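本報告は、天然染料で染めた毛糸の洗濯堅ろう性について、媒染剤の種類と浴温の影響を比較したものである。実験は三年次の課題研究として行い、班員は Annick Brunet、Margaux Roussel および筆者(Orysia Nechyporuk)の3名、指導は Marcelle Rolland 先生による。

## 1. 目的

アカネおよびログウッドによる染色では、媒染剤が色相と堅ろう性の双方に影響することが知られている。既往の報告は条件の記載が不十分なものが多く、浴温と媒染剤濃度を切り分けた比較が少ない。本研究では濃度を固定し、浴温のみを変えた場合の退色の程度を求めた。

## 2. 試料と方法

試料は Redum 社の未染色羊毛糸で、1かせを7 gに切り分けた。前処理として中性洗剤で洗浄し、脱水後に室温で乾燥させた。媒染にはカリミョウバンおよび酢酸アルミニウムを用い、対照として無媒染の試料を置いた。

染色浴は試料1かせにつき水200 mLとし、90 ℃の高温条件と、60 ℃の低温条件の二水準を設けた。昇温速度は両条件で同一とし、設定温度に達してから29分保持した。撹拌はガラス棒で行い、糸のフェルト化を避けるため上下方向の動きに限った。染色後は浴中で放冷し、洗液に着色が認められなくなるまで水洗した。

洗濯試験には Clutberg 製の小型試験機を使用した。汚染の判定には添付白布を用い、変退色とともにグレースケールで級付けを行った。判定は班員がそれぞれ独立に行い、中央値を採用した。

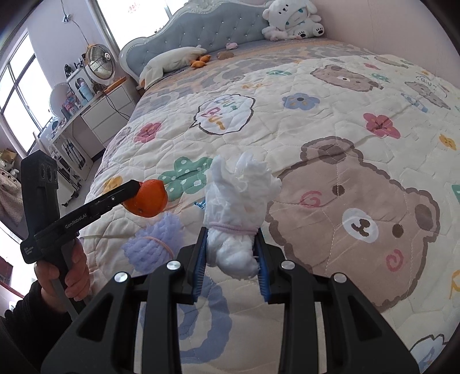 Bouvier 染織実習棟、2024年7月

## 3. 結果

ミョウバン媒染の試料は、高温条件で変退色4級、低温条件で3級であった。酢酸アルミニウムでは両条件とも4級となり、浴温による差は認められなかった。無媒染の試料はいずれも2級にとどまり、添付白布への汚染も最も大きかった。

ログウッドは全条件で、紫系の色相から灰色側への移行がみられた。特に無媒染・低温の試料では移行が著しく、グレースケールによる判定が班員間で1級ずれた。これは色相の変化と濃度の低下を同一の尺度で評価したことによると考える。

## 4. 考察

ミョウバン媒染で浴温の影響が現れた原因として、繊維内部への染料の拡散が低温では不足した可能性がある。糸の断面を観察したところ、低温試料では中心部に未着色の領域が残っていた。一方、酢酸アルミニウムの試料では断面の着色がほぼ均一であり、級付けの結果と矛盾しない。

水質の影響は検討していない。1月の予備実験では水道水を用いたが、本実験では途中からイオン交換水に切り替えたため、予備実験の数値は比較から除外した。pHの測定も染色開始時のみで、保持中の変動は不明である。

## 5. 今後の課題

測色計による色差の定量、および耐光試験の追加が必要である。耐光試験については Itora の試験室に装置の使用を申し込み済みで、試料の台紙寸法を先方の規格に合わせる作業が残っている。未使用のかせは遮光袋に入れ、条件番号を付して保管棚の下段に置いた。

## 謝辞

染料の粉砕と秤量について Margaux Courtois 氏に助言をいただいた。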